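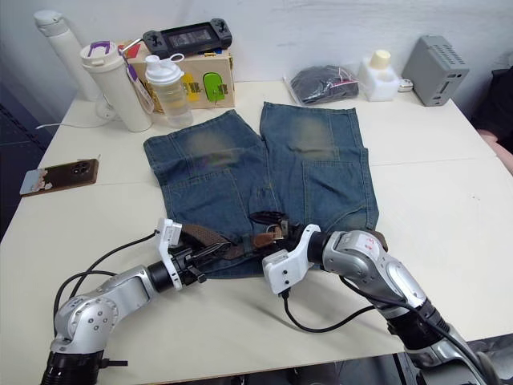 Jeans with the belt through the waistband, laid flat on a white table.

Home Guides Laundry Mending Storage Contact

Filed under: Clothes care, Denim
Reading time: 4 minutes

How to wash jeans without fading them

Most jeans lose their color in the wash. Hot water, too much detergent and a long spin all pull indigo out of the cotton, and the knees and thighs go first. The method below is the one we use at home for dark and mid-blue pairs. It works in a front loader or a top loader.

Before you start

Check the care label inside the waistband. If it says dry clean only, stop there. If the jeans are raw denim and have never been washed, soak them by hand the first time and keep them away from everything else, including your light-colored towels.

Empty all the pockets, including the small one at the front. Take off the belt and anything clipped to the loops. A buckle can chip the drum, and leather dries stiff and may leave a brown stain on the denim. 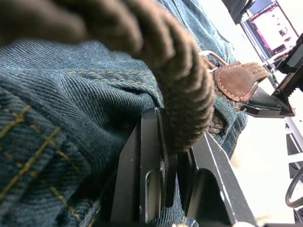 Look over the seams while you have the jeans in front of you. A loose thread in the topstitching should be trimmed, not pulled. If a seam has started to open, mend it before washing. A small gap is easy to close with a backstitch, and a heavy needle (a size 16 for a machine) will go through most folded seams. Go slowly where two seams cross.

Washing

1. Close the zipper and the button.
2. Turn the jeans inside out.
3. Treat stains with a little liquid detergent and a soft brush. Leave it on for 12 minutes.
4. Load the machine loosely. Three or four pairs is plenty.
5. Use cold water and a gentle cycle. Ours takes 47 minutes.
6. Use half the detergent you would use for towels. Pick one without bleach or brighteners.
7. Set the spin to low. Fast spinning leaves hard creases, and these turn into pale lines later.

Skip the fabric softener, especially on stretch denim.

My brother Matúš adds white vinegar to the rinse and says it sets the dye. I have tried it both ways on the same brand of jeans and could not see a difference, so I leave it out.

Drying

Shake the jeans out as soon as the cycle ends. Pull each leg straight by the hem and smooth the pockets with your hand. Hang them by the waistband, still inside out, in the shade. Direct sun fades the cloth unevenly.

If you have to use a dryer, choose low heat and take the jeans out while the seams are still a bit damp. Hang them up to finish.

How often

Every six to ten wears is enough for most people. Between washes, wipe off marks with a damp cloth and hang the jeans by an open window overnight. Work jeans are different and should be washed when they are dirty.

Put the belt back on only when the waistband is fully dry.

Kvido Kuruc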